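Section 4 — Assembling the Rebelo play kitchen (shared rooms, nurseries, waiting areas)

Rev. Jun 5, 2024. Replaces the stapled sheet. If you still have the stapled sheet, bin it, the step order was wrong.

Read 4.1 before opening the hardware bag. Please.

4.1 Before you start

Two adults for steps 6 and 9. One is fine for the rest.

You need: Phillips screwdriver (hand, not powered), rubber mallet, old blanket or flattened carton to work on, pencil, a saucer for the screws. The hex key is in the bag.

Clear floor space on three sides of the blanket. Kids out of the room until step 14 is done. Small parts everywhere.

Sort the screws first. Long ones are for the legs and the back rail, short ones for hinges and hooks. They look alike in bad light. A long screw in a hinge hole comes straight out through the front of the door and then you're ordering a door.

CAUTION: No power drivers. The inserts strip. Most calls to the Patedthorpe parts desk are stripped inserts and we can't replace an insert, only the whole panel.

4.2 Base unit

1. Lay the left side panel on the blanket, holes facing up. The letter L is stamped on the bottom edge, under the protective film.

2. Peel the film. All of it, now. It gets trapped under the shelf later and you'll see it forever.

3. Push the dowels into the small holes. Mallet if stiff. Stop when a thumb's width is showing.

4. Fit the lower shelf, finished edge to the front. Then the divider. Divider has a notch, notch goes to the back for the rail.

5. Right side panel on top. Line up all the dowels before you press. Do not press one end then the other, it splits the panel.

6. Second person. Stand the unit up together — lift from the shelf, not the side panels.

7. Back rail, long screws. Finger tight for now.

8. Check the corners with a book or anything square. Pull into shape, then tighten the rail. If it rocks, loosen everything half a turn and let it settle on a flat bit of floor. Old buildings, you may have to try a few spots.

NOTE: Rail holes don't line up? The divider is in backwards. It's always the divider. Go back to 4.

4.3 Countertop and sink

9. Second person again. Lower the countertop over the side panels. The sink opening goes on the right on model A and the left on model B. Model letter is on the carton end, so don't throw the carton away yet.

10. Long screws up from underneath, four corners. Snug only.

11. Drop the basin in from above. It should sit flat on its rim all round. If one corner is proud there is packing foam stuck in the opening.

12. Faucet: feed the threaded end down through the hole behind the basin, washer, then wing nut from below. Point the spout over the basin before tightning. It turns with the nut so hold it.

13. Go back and tighten the countertop screws.

14. Count nothing, just look — saucer empty, hardware bag empty, floor clear. Run your hand over the blanket before you fold it.

CAUTION: The basin is not for water. No drain connection, and the panels swell at the cut edges. Tell whoever runs the room.

4.4 Fixing to the wall

Not optional in a shared room. Children hang off the countertop.

15. Push the unit to where it will live. Away from radiators and door swings.

16. Mark through the two bracket holes with the pencil.

17. Move the unit, drill, fit plugs to suit your wall. Plugs not supplied, walls vary too much.

18. Move it back, screw the brackets up tight. Try to tip it toward you. It must not move.

NOTE: Rented space and can't drill? Ask for the Flevov floor plate. Part 47 on the order sheet. Slower to fit, holds fine on concrete or tile, not on carpet.

4.5 Loading it up

Don't tip the whole accessory crate in on day one. Put a few things out and keep the rest back, swap every week or so. Rooms that put out everything at once end up with everything on the floor.

Plates and food go on the counter or in the basin where small kids can reach. Heavier pans, if you have them, on the lower shelf. Nothing on top of the unit.

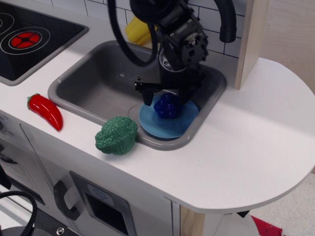 Anything with a crack or a sharp seam goes in the trash, not back in the crate. Same for food pieces that have been chewed through.

Under-threes: use the large food pieces only. Bag the small stuff and put it up high.

4.6 Cleaning

Daily — damp cloth, mild soap, dry off straight away. Get into the corners of the basin, crumbs collect there.

Weekly — accessories in a bowl of warm soapy water, rinse, air dry on a towel. Not the dishwasher.

Monthly — hinges, hooks, wall brackets. Tighten by hand. Write it on the room sheet.

No bleach, no scouring pads, no spray polish. Polish makes the counter slippery and it goes yellow.

4.7 If something is wrong

Door won't close: top hinge loose, or the unit is not square. See step 8.

Faucet spins: wing nut. See step 12.

Counter lifts at the back: step 13 got skipped.

Missing part: check inside the carton flaps, then order by part number. Zostness units bought before November use the older hinge, which is part 34. Do not mix old and new on the same door, it will bind.

Orders and questions to Gearóid Mac Mathúna at the parts desk. Give the model letter and the number off the carton end. Photos help.

Section 5 covers the matching table and stools.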